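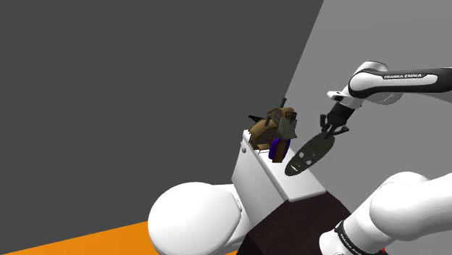

Figure 2. Rendered view of a robot arm holding a dark mask above a white toilet.

4. How Viewers Reached the Live Stream

4.1 Routes to the broadcast

The diary study covered 600 households in the Stilley area, all of which owned at least one device able to play the Irkamis launch broadcasts. Two broadcasts fell within the study period, one in the spring and one in the early fall. Each was offered on the company's own website, in its television app, and on the public video service Kandpal. Households were asked to write down which of these they tried first, which they ended up using, and what led them to change if they did change.

The company's website was the most common first choice for both events. Diaries suggest that this was mainly a matter of habit. Invitations and news reports pointed to the event page, and viewers who had bookmarked it for an earlier launch tended to go back to it. Kandpal was the most common second choice. Viewers who moved there often wrote that they had already been using the service for something else, or that a link had been sent to them by a friend or relative.

The television app was used less often than either of the other routes, but those who used it were the least likely to leave before the end. We treat this finding with care. Households that watch on a television may differ from the others in ways the diary did not record, including how many people were in the room and whether a meal was planned to go with the broadcast.

4.2 Joining late

Both broadcasts began during the working day in Stilley, and late joining was common. For the purposes of this paper, a viewer is counted as late if playback began more than 10 minutes after the published start time. Late viewers fell into two groups. The first knew the start time and could not be present for it. The second had the wrong time. Diary entries from the second group mention time zone errors, calendar reminders set by hand, and news pages that gave the time in the company's home zone without saying so.

The routes handled late viewers differently. On the website, playback joined the live point, and a viewer who wanted the opening had to wait until the full recording was posted. Kandpal allowed viewers to move back to the beginning while the broadcast was still running. Several households wrote that they had chosen Kandpal for the fall event after learning of this during the spring one. The television app also allowed moving back, but the control was hidden until the remote was pressed, and a number of diaries complain that it could not be found.

4.3 Use of a second screen

Many viewers followed a written live blog while the video played. The most frequently named was the one run by Rulton, a news site that covers phones and home computers. Viewers gave different accounts of why they kept it open. Some wanted prices in the local currency. Others used it to catch product names they had not heard clearly. A smaller group relied on the blog alone and never started the video, although they described themselves in the diary as having watched the event. These entries were kept in the data set and coded separately.

Delay between the two screens was a frequent source of annoyance. The blog was usually ahead of the video, so that a viewer might read about a new phone before it appeared on stage. Households on slower connections reported this more often. A few dealt with the problem by closing the blog until the first break between products.

4.4 Limits of the diary method

Entries were to be completed on the evening of each broadcast. Some were plainly completed later, and in those the start of playback is given only to the nearest hour. Such entries were left out of the comparison in Section 4.2 but kept elsewhere. The diary also asked one person to report for the whole household. Where two people watched on separate devices, the second device is likely to be missing from our counts. Server records from the company were requested for comparison and had not been received when the analysis was closed. The coding scheme for the open answers is given in Appendix B, together with the wording of the diary form used for the fall event.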